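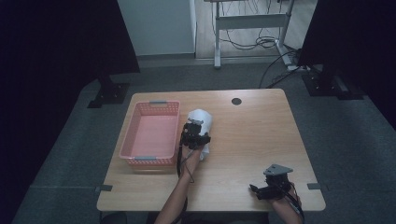

The operator is not the fault

By Drahomíra Murín

In our field the most expensive word is "operator". When a recording is bad, we write that the operator moved too fast. When a trained arm makes a strange movement, we write that the operator showed it something strange. I wrote this word myself for many years, in many reports, and I want to argue that we should use it much less. My reason is a fault we had at Nondlow last year, where I lead the group that prepares demonstrations for household arms.

The work is simple to describe. A person sits at a table with a gripper in each hand, takes a towel from a basket, folds it or puts it back, and the grippers record how they moved and how far the fingers were open. Later an arm learns from these recordings. The tool in the person's hands has no motor that could hurt anybody, and I think this is why we were not strict with it. We had a thick binder of safety rules for the arms and one page for the hand-held tools. The page was mostly about cables.

By October we had collected 4,000 recordings of cloth work for a customer called Mowat. The arm that learned from them was at their site in Pesthorpe. It did well with the towels. Then, in the second week of trials, it reached for a towel that lay flat, continued down after its fingers touched the table, and pressed until the wrist joint stopped itself. One finger cracked. Flora Ritchie, who was running the trial for Mowat, had her hand near the basket, some way from the arm, and she was not touched. She pushed the stop button after the arm was already still. She told me later that this was the part she did not like, that the button came second.

The first report was written by me, and it was one page long. It said that the learned policy had copied a downward push from an operator. It recommended that operators receive more training. Everybody who read it agreed, and I believe they agreed because it was a cheap answer. Training costs an afternoon.

Parviz Ansari did not agree. He is one of the people who holds the grippers, so it was his afternoon that would be spent, but he had a better argument than this. He said that he had never in his life pushed a gripper so hard at the table, because it would hurt his own wrist. If you hold the tool, you feel the wood immediately. He asked to see the recordings where he was supposed to have done it. I did not have a list. I had written a cause without opening the files, and I had to say so to him in front of the others, and it was a correct punishment.

So we opened the files. Our tool calculates its position from its own camera, together with a motion sensor. The camera looks past the fingers at whatever is there. If there is a basket and a towel in view, the software has many corners and edges to hold on to. If there is only table, it has the grain of the wood. And if the lamps make a white patch on the table, it has less than that.

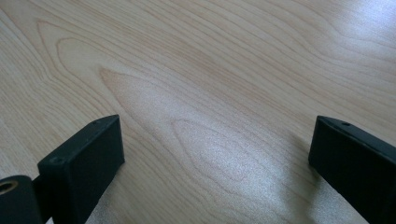

View from a hand-held gripper: wood grain, glare, and both fingers open over the table.

In this kind of view the software did not stop. It continued with the motion sensor alone, and small errors were added to each other, and the calculated position began to sink. A gripper that was in truth waiting above the table was recorded as being inside it. When the towel came back into view, the position jumped back to its right place, and a smoothing filter we had added in spring made this jump look like a gentle hand movement. If you looked at the curve on a screen, you would say: here the person pressed down slowly, and then lifted. It looked like a human being. It was a filter.

Ashwin Devadiga wrote a small check which asked only one question, whether the fingertips were ever below the surface of the table. This is a thing that cannot happen. The check found it in 1,279 recordings. The deepest cases were 31 millimetres under the wood. We had looked at these recordings, we had accepted them, and we had invoiced them.

I come now to what I think.

First, I think a measuring tool must be allowed to say "I do not know". Ours was not allowed. Somebody had decided, long before, that a recording with a gap in it was a failed recording, and that a failed recording did not count for the week. The decision was not stupid, because gaps are annoying for the people who do the training. But the result was that the software was improved, version after version, to never show a gap. It became very good at this. We had taken a tool which sometimes was silent and made from it a tool which sometimes lied, and in the weekly numbers this looked like progress. I remember the meeting where we showed the graph.

Second, I think that a hand-held gripper should be treated as a part of the arm. It stands in another room, it is used in another month, and the person holding it will perhaps never see the robot. Still, the push in Pesthorpe began at our table. If a bolt in the arm's shoulder had been 31 millimetres wrong, there would be a drawing, a signature and a recall. With the recording we had a folder with a name and a date. I would like the same kind of paper for both. My colleagues from software do not like this opinion and say that data is always noisy and that a model can learn in spite of noise. They are right about noise. But noise goes in all directions, and this error went mostly down.

Third, and here I expect more disagreement, I think we should stop to trust the human eye as our last inspection. At that time each recording was played back once, at high speed, by a tired person. This person can see that a towel was dropped. He cannot see that a curve is a few centimetres too low during the half second when nothing interesting happens. Annag Menzies, who reviewed more of these than anybody, told me that she looked at the hands and never at the empty table, and why would she look there? I would have done the same. We asked people to find an error that was hidden exactly in the part of the work where there is nothing to look at.

There is a fair objection to all this. Physical checks cost time, and a small firm does not have it. Skustlow, our competitor in the Mowat contract, delivers faster than we do now, and I know that our customer has noticed. When we switched off the filter and let the gaps be visible, we lost 2,000 recordings, because the 1,279 were only the ones that went under the table. The others drifted sideways or up, where there is no wood to catch them. We repeated them at our own cost. I will not pretend that this was a pleasant quarter.

But I compare it with the other way. More training for operators would have changed nothing. Parviz and the others would have held the grippers more carefully above the same glare, the software would have made the same mistake, and the next arm would have pressed down somewhere too. Perhaps again on a table. I think about the hand near the basket more often than I think about the finger that cracked.

What we changed is not very impressive. The lamps were turned to the wall. There is printed tape along the far side of the table now, for the camera to hold on to. Ashwin's check runs on every recording before a person sees it, and when the software loses its position it must leave a hole. In our report form I removed the box "operator error" from the list of causes. You can still write it, but you must write it in your own words and give the numbers of the files. Since this change it was used twice. In both cases it was me who opened the files, and in one of them it was true: a cable was caught under an elbow, and the gripper was pulled.

I sent the second report to Mowat on September 18, 2024, much later than I should. It has the full list of affected recordings, and on its first page it says that the first report was wrong and who wrote it. Flora Ritchie answered with one question. She wanted to know whether the arm itself now refuses to press on a table, or whether it only has better teachers. At the moment it only has better teachers. The force limit at the wrist is still set where it was, and we are discussing with them who will pay for the work to lower it.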